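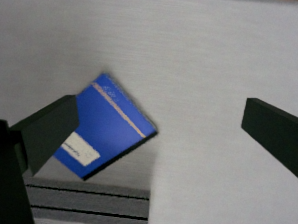
July, test kitchen, morning

Midsummer buns, batch two, and I'm so much happier with these! Grandma's recipe from Istden only says "warm milk, enough", so yesterday I guessed and got bricks. Today I weighed everything.

Flour 528 g
Milk 200 ml
Sugar 32 g
Oven at 200, middle shelf

Yeast and salt as before. Cardamom crushed by hand this time, and the smell when it went into the milk was exactly her kitchen in the holidays, all of us cousins sent outside until the table was laid.

Dough was soft and a bit tacky. I left it alone (hard!) and it doubled by the time I'd finished the washing up. Shaped half as knots and half as plain rounds. The knots opened up in the oven and look lovely, the rounds went flat at one side. Too close together on the tray, I think.

Colm Hayes came down from the bread room and ate two. His family in Pamstead do a big shared breakfast on midsummer morning and save the cake for after the walk, where ours was always supper, buns first, then herring, then buns again. He'd never heard of eating them with herring and I've promised to convert him. He thinks less sugar in the dough and more on top. Worth a go, though I'm not telling Grandma.

Things to try in batch three:
- brush with butter straight out of the oven, half the tray only, so we can compare
- knots only, more room between them
- overnight in the cold room, shaped, then bake first thing

Cold room: shelf by the door is Fjeld's until lunchtime, please use the lower one.

The Luvby shop wants a midsummer bun for their window and I'd love it to be this one. They'd need it to keep until the afternoon. Two knots are in a tin with the lid on, two in a paper bag, tasting at four. Anyone who's about, come and have an opinion, there's coffee too.

Still can't find her note about the almond filling. Ring Mum tonight and ask.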